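Fruta fora do calibre ganha banca própria no mercado de Jasotano
5 de julho de 2022

A época dos frutos vermelhos vai a meio e o mercado municipal tem, pela primeira vez, um corredor inteiro para a fruta que as centrais recusam. 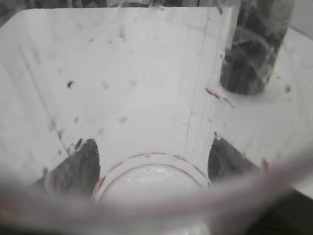
Os morangos tortos são os mais doces, garantiu uma leitora em mensagem enviada à redação, e devia haver uma banca assim em todas as freguesias, porque ela passou anos a pedir aos produtores a fruta que ficava no fundo da caixa e sempre lha venderam com um sorriso meio envergonhado.

Agora já não precisa de pedir. Desde o fim de junho, o corredor norte do mercado de Jasotano recebe morangos bicudos, framboesas soltas, ameixas com marcas de granizo, pêssegos pequenos de mais para as caixas de alvéolos e uns alperces de casca sardenta que desaparecem antes das dez da manhã. São 12 produtores do concelho e dos vales vizinhos, todos a vender ao quilo e a granel, e o ambiente é uma maravilha: gente a cheirar fruta, a provar, a trocar receitas de compota por cima das caixas, crianças com os dedos vermelhos até ao pulso.

A ideia nasceu em abril, quando uma semana de chuva forte estragou o aspeto de boa parte dos primeiros morangos. A fruta estava boa, mas tinha ficado manchada e com formas estranhas, e os compradores habituais devolveram paletes inteiras. A cooperativa Mana, que junta pomares da encosta e campos de regadio junto ao rio, pôs tudo à venda à porta do armazém num sábado – perdão, num dia de feira – e não sobrou nada. Repetiu a experiência na semana seguinte, com o mesmo resultado, e foi então bater à porta do mercado.

O preço ajuda, claro. O morango fora do calibre está a 2 euros o quilo, e a ameixa costuma ficar abaixo disso quando o calor aperta e amadurece toda ao mesmo tempo. Mas quem andou por lá nesta primeira semana de julho percebeu que há mais do que poupança em jogo. Há variedades que muitos de nós já não víamos há anos! O morango pequeno e muito escuro da encosta, por exemplo, não aguenta viagens longas e por isso nunca chega às grandes superfícies. No corredor norte vende-se em caixas baixas, forradas com folhas, e perfuma tudo à volta.

Para comer logo ou para congelar

Há um senão, e os próprios vendedores avisam: boa parte desta fruta tem de ser comida no dia ou no dia seguinte. Uma framboesa solta não espera. Por isso, cada banca tem afixada uma folha com conselhos simples de conservação, e alguns merecem ser passados adiante.

Os morangos lavam-se só na altura de comer e guardam-se sem tampa, numa única camada, sobre um pano limpo. As framboesas congelam-se num tabuleiro, espalhadas, e só depois vão para o saco – assim não formam um bloco e pode tirar-se à mão-cheia o que faz falta para um batido ou para um bolo. As ameixas muito maduras podem ir ao congelador já sem caroço e cortadas ao meio. Com os pêssegos, o melhor é escaldá-los um instante para tirar a pele, e não deitar fora o sumo que fica na tábua, que é ótimo para regar iogurte.

Para quem gosta de compotas, a fruta tocada é quase uma bênção, porque já vem no ponto. A folha recomenda cortar sem piedade as partes moles e juntar sempre um pouco de fruta menos madura, para ajudar a compota a ganhar corpo. Umas gotas de limão no fim fazem o resto.

Também os cafés do mercado entraram na festa. A carta de verão do Sidbridge, que fica mesmo à esquina do corredor, mudou por causa das bancas e tem agora 4 bebidas de fruta, todas feitas com o que chega de manhã e por isso nunca iguais de um dia para o outro. A de morango com manjericão é deliciosa e acaba cedo. Quem preferir uma coisa menos doce tem a de ameixa com hortelã, servida bem fria, sem açúcar acrescentado. Na padaria Piątek, do outro lado da praça, apareceram umas tranças recheadas de alperce que já têm fila, e com toda a razão: a massa é fofa, o recheio tem acidez na medida certa e saem do forno duas vezes por manhã.

Nos primeiros dias, o corredor escoou 159 caixas de fruta, um número que a administração do mercado recebeu com evidente alegria, até porque os comerciantes instalados há mais tempo temiam perder clientela. Por enquanto, dizem, tem acontecido o contrário. Quem vem pela fruta barata leva depois o pão, o queijo e o molho de coentros, e o mercado, que nos últimos verões andava tristonho a partir do meio da manhã, voltou a ter conversa até à hora de almoço.

Nem tudo está afinado. Faltam carrinhos para quem compra caixas inteiras, a sombra não chega às últimas bancas e houve queixas, justas, sobre a falta de um ponto de água para lavar as mãos. A administração promete estender o toldo ainda este mês e está a estudar onde instalar uma torneira sem rebentar o pavimento novo. Pede também aos clientes que tragam as suas próprias caixas ou cestos: os sacos finos esmagam os frutos pequenos e a cooperativa prefere não os distribuir.

Pelo calendário das culturas, os morangos devem manter-se enquanto as noites forem frescas. As framboesas seguem até ao fim do verão e as amoras, cultivadas mais acima, na encosta, são esperadas para o princípio de agosto. Depois virão os figos, que racham com o primeiro aguaceiro e que, por isso mesmo, têm lugar garantido neste corredor. No outono, a cooperativa quer experimentar com maçãs e marmelos, e já se fala em levar um forno para a praça e assar maçãs à vista de todos. Que venha depressa!

O corredor norte abre às sete e meia e fecha quando a fruta acabar, o que nos dias de mais calor tem sido bem antes do meio-dia. A entrada faz-se pela praça ou pela rampa das traseiras, mais cómoda para quem traz carrinho de bebé. O pagamento com cartão é aceite na maioria das bancas, mas convém levar moedas.

As receitas dos leitores podem ser deixadas na caixa de madeira junto ao balcão das informações. As melhores serão afixadas no corredor ao longo do verão, e já lá está uma de sopa fria de ameixa que vamos experimentar em casa assim que houver ameixas que cheguem para isso.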